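Pulham Workbenches and Bins
Frequently Asked Questions

We get a lot of the same questions by email and at the counter, so Catrin Samuel and I sat down with a pot of coffee and wrote out the answers as fully as we could. If yours isn't covered, please do write to us. We like hearing from people, and one of us will get back to you!

What size bin should I get for my bench?

Measure the depth of your bench first, then leave yourself a bit of room in front for your hands (people tend to forget this part and end up working with their elbows in the air). Our most popular bin is the Bevan 50, and it suits most home benches very nicely. The Bevan 200 is a big thing, and we'd only suggest it if you have a long bench and plenty to put in it.

Do I want a lid?

For small parts you reach for all day, leave it open. A lid always ends up on top of something else you need. For things that sit over the winter, yes, get the lid – it keeps the sawdust out.

Where should the bin go on the bench?

Wherever your hand falls naturally, and that is usually a little to one side of the middle. Try it for an afternoon before you stick anything down. Marcelino Soler in our workshop moved his four times before he was happy, and he has been at this for years.

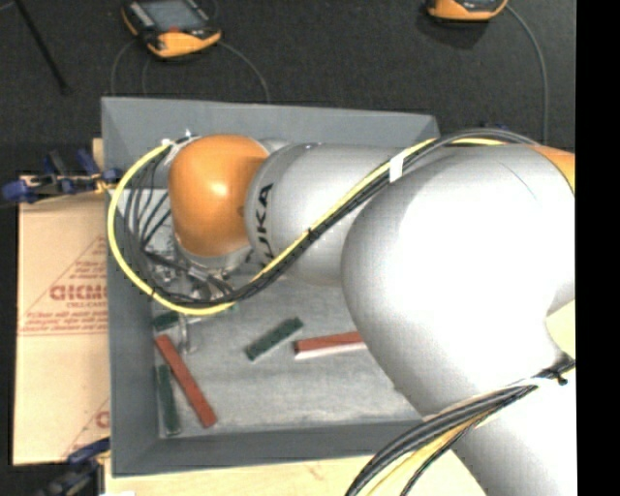 Open gray bin on a light wooden work surface.

Will a bin scratch a wooden top?

It can, if there is grit underneath. Lift it now and then and wipe the wood with a soft cloth. We sell thin felt pads (part 138) that stick to the corners, and they do help, though you'll find the bin slides around more easily with them on.

How do I clean the inside?

Warm water and a drop of dish soap will do for nearly everything. Please don't use paint thinner on our plastic bins, as it leaves them cloudy and a bit tacky. For old glue, let it dry hard, flex the wall gently and pick it off with a fingernail.

My bench top is pale and shows every mark. What can I do?

A light coat of oil in the spring, say in April when you can have the door open, makes a real difference. Rub it in along the grain and wipe off what hasn't soaked in after 50 minutes. You will still get marks – we rather like them – but coffee rings should come up with a damp cloth.

Can I return a bin I've already used?

Yes, as long as it's clean and in one piece. Put a note in the box with your name and order number, and mark it for Abena Mensah, who handles all our returns.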